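What Does a Sports Coach Do All Day?

If you have ever been to a swimming lesson, or a football club on a Saturday morning, or even one of those trampolining sessions where everyone has to wear the special socks, then you have already met a coach. You might have thought of them as the person with the whistle. Well, some coaches do have a whistle (and some of them blow it far too often!), but there is quite a lot more to the job than that, so let's have a proper look.

A coach is a person who helps somebody else get better at something. You may be wondering whether that is the same as a teacher, and it nearly is. A teacher usually has a whole class and a long list of things everybody needs to learn. A coach often starts with you, and asks what you would like to be able to do.

Kelly Marsden coaches running at the Rowbotham track in Gorkport. When a new runner joins, she doesn't ask them to run at all for the first few minutes. She asks them questions instead. What do you like about running? What do you find hard? What would make you really pleased by the summer? She writes the answers in a notebook, and she says the answers are often a surprise. One boy told her he didn't mind a bit about winning, he only wanted to get round the whole track without stopping to do up his laces.

After the questions comes the watching. Coaches do an awful lot of watching. Kelly might stand by the fence while you run 100 metres, and then ask you to walk back and do it again, and she will be looking at your arms, your feet and even where your eyes are pointing. Then she picks one thing, just one, for you to try differently. If she told you everything at once you would get in a terrible muddle, like trying to pat your head and rub your tummy while saying the alphabet backwards.

Do coaches only do sport?

Goodness, no. There are singing coaches, chess coaches and coaches who help people feel braver about talking in front of a crowd. Grown-ups have coaches too. Wojciech Sadowski helps people who want to change their jobs, and most of his coaching happens over the telephone, with a cup of tea going cold beside him.

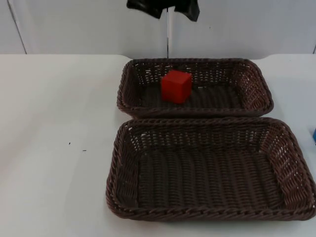
Even coaches have coaches! Wojciech talks to Sandra Tunstall once a month, and she listens to him in just the way he listens to everybody else.

Could you be a coach?

You could have a go this week. Find a friend or a brother or sister who wants to get better at something small, such as skipping or drawing horses. Ask them what they would like to be able to do. Watch them try it, and keep quiet while you watch (this is the difficult bit). Then tell them one thing they did well, and ask what they might try next time. Let them answer before you do, even if it takes them ages.

Then swap over, and let them coach you.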